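# Keeping the Westbridge Community Pantry Open to Everyone

The Westbridge Community Pantry has changed the way it serves local households over the past two years. Kusum Bhardwaj, who has coordinated the service since it moved to its present home on Borkowska Street, spoke with the newsletter in November about what has changed and what remains to be done.

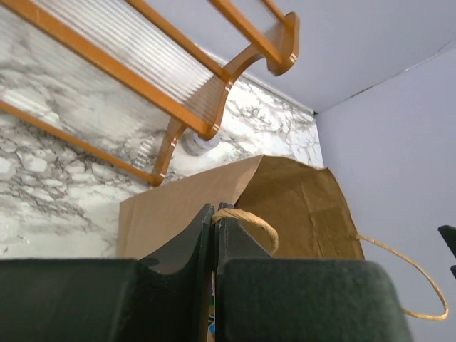 Until the move, the pantry operated on a referral system. A household needed a letter from a doctor, a school or a settlement agency before it could receive groceries, and the letter had to be renewed every three months. Ms Bhardwaj described the arrangement as well meant but slow.

"People would ring us with an empty cupboard and we would tell them to make an appointment with someone else first," she said. "By the time the letter arrived, the week they needed help with was over."

The referral letter has been replaced with a short form, completed at the door, which asks for a first name, a postcode and the number of people in the home. No proof of income is requested. In the last financial year 632 households used the service, and most of them came fewer than four times.

Asked whether the open door had led to misuse, Ms Bhardwaj said that the question was raised often, usually by people who had not visited. "We had one family who came weekly for most of the winter. The father had been laid off from the cannery. He found work in spring and we have not seen them since, except that his daughter dropped off a box of lemons."

Opening hours were the second matter to be reviewed. The pantry had closed at 4 pm, before many shift workers finished. It now stays open until 7 pm on two evenings each week. Ms Bhardwaj said the later session was quiet for the first month and was nearly withdrawn. A notice in the staff room at the Clelell nursing home brought a steady group of care workers, and the evening session is now the busier of the two.

Constanza Vergara manages purchasing and storage. She joined the pantry from a career in hospital catering and spoke at some length about the cool room, which was installed with a grant from the Flillureck Foundation.

"Before the cool room we turned down milk, we turned down yoghurt, we turned down a whole pallet of cheese once," Ms Vergara said. "I still think about the cheese."

Fresh food has altered what the pantry needs to buy. Tinned vegetables are ordered in smaller quantities, while demand for rice, lentils, cooking oil and flour has grown. Ms Vergara keeps a notebook by the counter in which visitors may write down anything they had hoped to find. Nappies in the larger sizes appear on nearly every page. Other entries are more particular - one visitor asked for caraway seeds, another for a tin opener suited to the left hand.

She was frank about the limits of the budget. Rent rose by 20 per cent at the last renewal, and the cost of eggs has made them an occasional item. "I would sooner run out of eggs than run out of oats," she said. "Oats feed a child before school for a whole fortnight."

Both women expressed concern about transport. The bus that served Borkowska Street now ends its run at the library, leaving an uphill walk of 2 kilometres for anyone without a car. The pantry has written to the council asking for the former stop to be restored and has not yet received a decision. In the meantime, deliveries are offered to residents over seventy and to parents with newborns.

Ms Bhardwaj said she would like to extend deliveries further but did not wish to promise a service the pantry could not maintain. "If we say we are coming, we have to come," she said. "I would like a second van. I have told everyone who will listen that I would like a second van."

Residents who wish to use the pantry may attend during any session without an appointment. Donations of dry goods are received at the side entrance in the mornings, and goods past their best-before date should be handed to staff separately so that they can be checked.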